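Nische 1196 mm breit, zwei 600er Unterschränke – was nun?

Tracey Gosling
Forum: Küche & Einbau

Hallo zusammen,

ich richte gerade die kleine Küche in meiner neuen Wohnung in Cletberg ein und stehe vor einem total blöden Problem. Hinten ist eine Nische, links Wand, rechts Wand, und da sollten zwei Unterschränke mit je 600 mm rein. Der Vormieter hatte mir »einszwanzig« gesagt und ich Schaf habe das geglaubt. Gestern Abend habe ich dann endlich selber gemessen (dreimal, weil ich es nicht wahrhaben wollte): 1196 mm. Vier Millimeter zu wenig! Die Schränke stehen schon im Flur, Serie Lovodano, einer mit Tür, einer mit drei Schubladen. Zurückgeben geht nicht mehr, die waren Ausstellungsstücke.

Dazu kommt, dass im rechten Winkel zur Nische schon ein Hochschrank steht, und zwar ziemlich nah dran. Selbst wenn ich beide Unterschränke irgendwie hineinbekomme, habe ich Angst, dass die Schubladen am Griff vom Hochschrank hängen bleiben. Der Griff steht 27 mm vor, so ein Bügel aus Edelstahl. 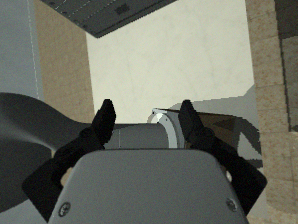

Beengte Ecke zwischen Wänden und Schrankflächen, am Rechner erstellt

Meine Ideen bisher:

Putz abschlagen. Die rechte Wand ist verputzt und klingt beim Klopfen hohl, vielleicht Gipskarton? Da würde ich ungern drauflos hämmern.

Eine Seitenwand vom Schrank abschleifen oder absägen. Mein Bruder meint, das ginge, aber mein Bruder meint auch, dass man Fliesen mit Heißkleber festmachen kann.

Nur einen 600er nehmen und den Rest mit einem schmalen Regal füllen. Dann bin ich allerdings den Schubladenschrank los, und auf den habe ich mich am meisten gefreut.

Für die ganze Küche habe ich 2000 Euro eingeplant und davon ist schon das meiste weg, eine Maßanfertigung kommt also nicht in Frage. Werkzeug ist da: Akkuschrauber, Stichsäge, Wasserwaage, eine Raspel und ein geliehener Schwingschleifer. Hatte das schon mal jemand? Was würdet ihr machen?

Liebe Grüße
Tracey

Nachtrag: Die Arbeitsplatte ist noch nicht zugeschnitten, da bin ich also noch frei.

Rommel Mangubat

Hallo Tracey,

willkommen im Club, bei mir in Nesham waren es damals sechs Millimeter! Bevor du irgendetwas abschlägst oder sägst, miss bitte noch mal anders. Du schreibst, du hast dreimal gemessen, aber wo? Altbauwände sind fast nie gerade. Ich würde auf Sockelhöhe messen, dann auf Höhe der Schrankoberkante, und beides einmal ganz hinten und einmal vorne. Zwölf Zettel mit Zahlen hatte ich an der Wand kleben, meine Frau hat mich ausgelacht, aber am Ende war die Engstelle bei mir nur ein dicker Putzbatzen hinten unten. Den habe ich mit der Raspel weggenommen und fertig.

Die Schränke selber bitte auch nachmessen. 600 ist das Nennmaß, manche Korpusse sind einen Hauch schmaler. Bei deinen weiß ich es nicht, die Serie kenne ich nicht.

Wenn es dann wirklich überall 1196 sind: Klopf die rechte Wand systematisch ab. Falls es Gipskarton ist, Finger weg vom Abschleifen, vier Millimeter sind da ein gutes Stück der Platte und der Karton ist dann weg. Bei echtem Putz kannst du nur den Streifen wegnehmen, in dem der Schrank steht. Vorher unbedingt mit dem Leitungssucher drüber, in Küchen läuft gern mal ein Kabel genau da, wo man es nicht haben will. Und mach den Staub nicht nebenbei, häng die Tür mit Folie ab. Ich habe noch wochenlang Gips im Kaffee gehabt.

Zur Seitenwand vom Korpus: absägen bringt dir in der Breite gar nichts, die Platte ist ja flach und du müsstest sie dünner machen. Mit dem Schwingschleifer runter bis auf die nackte Spanplatte, direkt neben der Spüle? Lieber nicht. Was aber geht, falls du ein bisschen Übung hast: Boden und Traversen vom Türenschrank um die fehlenden Millimeter kürzen und den Korpus neu verdübeln. Beim Türenschrank fällt das kaum auf, nur die Tür musst du dann auch schmaler bekommen. Beim Schubladenschrank würde ich es lassen, die Auszüge nehmen dir das übel.

Und die Schubladen gegen den Griff: Tausch doch einfach den Griff am Hochschrank! Eine flache Griffleiste oder eine Griffmulde, dann hast du das Problem nicht mehr. Oder du setzt den Schubladenschrank auf die Seite, die weiter vom Hochschrank weg ist. Schieb ihn zum Testen mal lose hin und zieh alle drei Schubladen ganz auf – auch mit offener Hochschranktür.

Viel Erfolg!
Rommel

schraubenzwerg

Lass dir im Baumarkt helfen. Bei Ezeani gab es bei uns Blenden für die Seite. Habe 112 Euro für alles bezahlt und war zufrieden.

Tracey Gosling

@schraubenzwerg: Danke, aber Blenden sind doch für Lücken, ich habe ja zu wenig Platz und keinen übrig?

@Rommel: Wow, danke für die ausführliche Antwort! Also: ich habe nur vorne auf Sockelhöhe gemessen, dreimal an derselben Stelle, äh ja. Jetzt nochmal richtig: hinten unten 1196, hinten oben 1201, vorne oben 1202. Links unten ist so eine Wulst, die läuft über die ganze Tiefe, und die linke Wand ist definitiv gemauert. Da gehe ich nachher mit der Raspel ran, den Leitungssucher leiht mir die Nachbarin. Den Griff tausche ich auch, der hat mir sowieso nie gefallen.

Rommel Mangubat

Klingt gut! Nimm ruhig ein bisschen mehr weg, damit du die Schränke nicht reinprügeln musst, und grundiere die Stelle, bevor du den Korpus davorschiebst. Die beiden Schränke erst miteinander verschrauben, wenn sie ausgerichtet sind. Arbeitsplatte dann bitte an der fertigen Nische ausmessen, mit Schablone aus Karton.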